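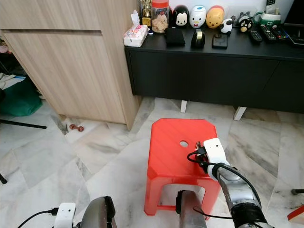
Red stool, marble floor

Gresby Bay Anglers > Rules and Permits

tidewrack11
So the new slot limit on snapper kicks in this April and I only heard from a guy at the Fontana ramp. Is everybody else up to speed? I fish maybe twice a month and I'd hate to get written up over something I never saw posted.

mullet_mo
It was on the board at Gateo harbor all winter. Four fish per person, and the fine is $323. Read the board!

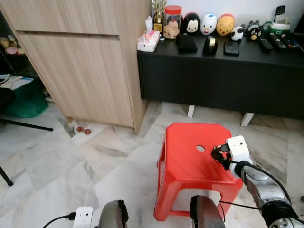 The stool again, in another shot

tidewrack11
Gateo is 2 hours from me, Mo.

saltybev
I'm with tide on this. They checked my cooler at 6 a.m. and the officer was nice - but he had the old size chart too.

mullet_mo
Old chart or not, you own a ruler. We lost the flounder because folks shrugged.

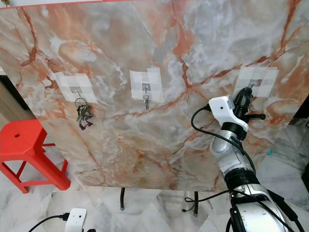
Posted by Judite Amaral, moderator

I called the permit office and they're mailing new charts to all 11 ramps. Until then I'd measure to the fork and toss back anything close. Mo, ease up a little please.

saltybev
Thanks Judite! Fork or tail tip though? My card says tail.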